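Griklow Point

Griklow Point is a 57-acre spit of land on the south shore of Lake Charbonneau, and if you've ever taken the little ferry over to Sirnholm you've gone right past it, probably while looking for your ticket. I've been keeping this page going for years now and I still find things to add!

Origins

The first building was a sanatorium for railroad workers, put up by the Samberg line for men with bad lungs. Fresh air was the whole treatment, more or less. The long porches on the lake side were for the beds, which got rolled out every morning, even in winter (brr). The main house, the laundry and the doctor's cottage are all still standing. The boathouse is a copy, and a pretty good one, built after the first went through the ice.

At its fullest the place had 230 patients and its own dairy. The cows were kept up by the road, where the parking lot is now, and the stone trough by the gate is the real thing. I used to sit on it and eat my lunch before I knew what it was.

The orchard

Behind the laundry there's a double row of pear trees, plus one quince that fruits like crazy. The patients who were well enough did the picking, and the kitchen put up 621 jars in the best year on record. The ledger is in the front hall under glass, open to that page, in the most gorgeous handwriting. Most of what you see growing today was replanted, but the two big pears at the far end are originals, all hollow and leaning and wonderful.

After the sanatorium

The railroad let the place go once the patients stopped coming, and it sat empty for a long stretch. Kids from town got in through the coal chute. Then Thérèse Turcotte, a weaver who had been renting over a hardware store, talked the county into leasing her the main house for next to nothing, and she moved in with three looms and a wood stove. Other artists followed pretty quickly. By the second summer there were potters in the laundry and somebody building harpsichords in the doctor's cottage, and that was the start of the arts center.

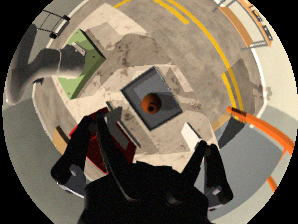 Round orange object in a square gray tray. Computer rendering.

Turcotte ran things for a long time and had strong opinions about paint. The porches are gray because of her, and the doors are that deep green because she lost an argument (she told me so herself, and she was still cross).

The grounds today

You can walk the whole shore path without hurrying, though I never manage it, there's always a heron or something. The studios open to visitors on weekends, and in July they hold the lantern night, when everybody floats paper boats off the dock. It drew 800 people the last time I went and the line for pie was out past the trough.

Go in by the lower gate if you can. The upper road is steep and the maples have heaved up the pavement, but the lower one brings you in along the water, with the porches opening up one after another on your left. Dogs are fine on the path, on a leash. The ferry doesn't stop at the point itself, so get off at Sirnholm and walk back along the causeway.

Page last updated Thursday, December 26, 2019. I still need to add the part about the bell.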